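Film & TV Help > Movies > Identify and Explain

Is the long cut of Trurnis worth tracking down?

Posted by ivana_z, 2018-01-17

I saw Trurnis at a small theater in October and liked it, but the last part felt rushed. The brother leaves for the coast, and then in the next scene he's back and everyone is speaking to him again. A friend told me there is a longer version that fills this in. The one I can find to rent runs the same length as what I saw. Does the longer one exist, and does it have the songs in full? I mostly care about the ferry song. Subtitles are a must for me.

Ivana Zúñiga 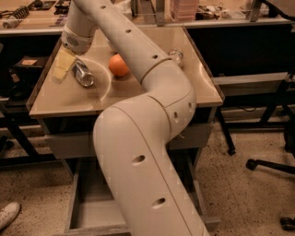 A cream-colored arm over a small square table.

Anqi Ren

Yes, it exists. It is 20 minutes longer and was put out on disc by Sorkero, who also did the reissue of Bepari. They pressed 900 copies. Mine is number 289, written by hand inside the sleeve.

Most of the added time is in the section you mention. There are 3 new scenes with the brother at the coast, including one where he meets the boat owner's widow. That meeting is why the family takes him back, so the ending makes a lot more sense. The ferry song plays all the way through, with the second verse that was dropped for theaters.

The subtitles are fine for dialogue. The songs are not subtitled, except for the one over the closing credits. Check the back of the case before you buy. The long cut says "extended" in small type under the cast list, and the regular disc has nearly the same cover. Sellers mix them up all the time, so ask for a photo of the back.

mapleroad

I have only seen the short one. Thought it was OK, but the lead was better in Arnero. If you liked him you should watch that first. Don't know about subtitles.

Anqi Ren

Adding to my post above: the soundtrack album has the full ferry song too, track four. If that's the main thing you're after, it is a lot cheaper than the disc. The words are printed in the booklet, but only in the original language.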